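Informe de avance - Línea de vestidos de novia Claltora
Para: Marlene Cavalcanti
22 de noviembre de 2022

Hola, Marlene:

Te debía este informe y me ha salido largo, aviso. Voy por partes, aunque ya sabes que me desordeno enseguida.

Lo primero, el dinero. De la segunda entrega llevamos gastados 3,000 euros en tejido y mercería, y casi todo se ha ido en el crepé de Zutgate. Es más caro que el que pusimos en la solicitud, lo sé, pero el otro se marcaba en las costuras laterales en cuanto la modelo se sentaba y no había plancha que lo arreglara. El encaje de rebrodé lo sigue sirviendo Drikwood, sin cambio de precio. Quedan 676 euros en la partida de arreglos y muestras, y con eso llego a la siguiente revisión sin pedirte nada (¡milagro!). 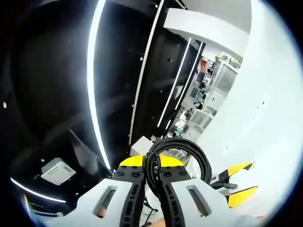 La falda del modelo Hennessy es lo que más horas se ha comido desde que hablamos. Es una línea A cortada al bies, con una cola de capilla desmontable, y el bies tiene su carácter: colgamos la primera prueba del maniquí y al cabo de dos días el bajo había cedido de un lado y del otro no. La hemos vuelto a cortar dejando reposar las piezas antes de unirlas. Para rematar el bajo he cambiado el dobladillo estrecho por un cordoncillo forrado, enrollado en varias vueltas como ese cable negro mientras lo vamos aplicando, y la caída ha mejorado muchísimo. Pesa lo justo para que la tela vuelva a su sitio cuando la novia gira. Me gusta tanto que lo quiero probar también en la manga acampanada, pero eso ya te lo contaré.

El cuerpo va mejor de lo que esperaba. El escote corazón lleva ballenas cortas delante y dos largas en la espalda, todo cubierto con tul ilusión hasta la base del cuello. En la prueba con la talla 46 el tul tiraba un poco en la sisa - culpa mía, que escalé el patrón demasiado deprisa - y ya está corregido. Las tallas grandes son la razón de ser de esta línea, así que no pienso pasar ninguna por buena hasta verla puesta en una persona de verdad, levantando los brazos y bailando si hace falta.

Con los botones tengo un frente abierto. El diseño pide una hilera forrada de la nuca a la cadera, con presilla elástica, y en el patrón original van 73. Queda precioso, pero abrochar eso una mañana de boda con los nervios de punta es un suplicio. 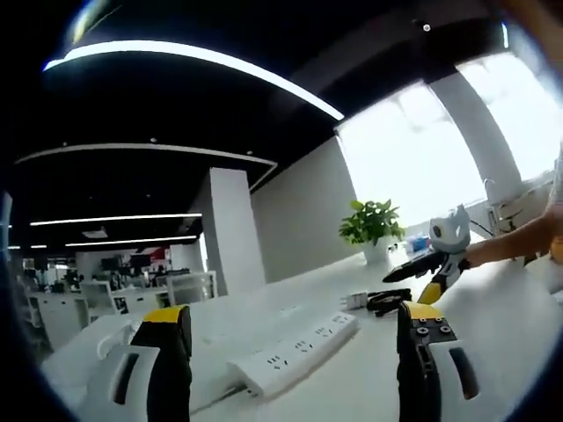
Lo que propongo es poner cremallera invisible debajo y dejar los botones por encima, cosidos fijos. Se pierde un poco de romanticismo y se gana media hora de peluquería. He preparado las dos versiones en glasilla para que las compares cuando vengas, y si prefieres la antigua la mantenemos como opción con suplemento. El coste de la cremallera es ridículo comparado con lo que ahorramos en mano de obra, que ahora mismo es donde más nos duele.

También he cerrado la carta de color. Se quedan marfil, blanco roto y un champán muy suave que a la luz de la tarde parece casi rosa. El blanco óptico lo he quitado, porque al lado del encaje de Drikwood el encaje parecía sucio, pobrecito, y no lo está. El velo irá en los tres tonos, largo hasta el codo o largo catedral, con el borde cortado a ras.

Sobre el precio de venta: con los números de hoy, el velo catedral con aplicaciones saldría a 616 euros. Me parece alto. Sin aplicaciones en el borde baja bastante, y creo que muchas novias lo van a querer así, liso, para no competir con la espalda. Te mando el escandallo aparte y me dices.
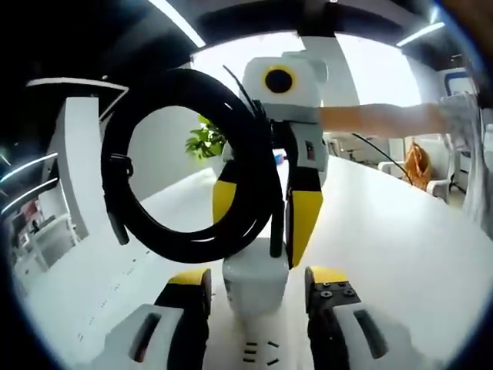

Regleta blanca, vista de cerca.

Lo que va con retraso es el muestrario para las tiendas. Tenía que estar listo ya y solo están terminados el Hennessy y el vestido corto de bolsillos (que, por cierto, gusta a todo el que entra por la puerta). Me falta el de manga larga, que está hilvanado y pendiente de segunda prueba. La bordadora me ha pedido más tiempo para los puños y prefiero dárselo: el trabajo que hace es finísimo y meterle prisa se nota en el revés.

La fecha nueva que te propongo para tener el muestrario completo es febrero. Así las tiendas lo reciben antes de que empiecen las pruebas de la temporada de verano y nosotras respiramos un poco.

De tu parte necesito dos cosas: el visto bueno a la cremallera y una respuesta sobre el velo. Si puedes pasarte por el taller, mejor todavía, que las espaldas hay que verlas en movimiento y por correo no hay manera.

Un abrazo y gracias por la paciencia.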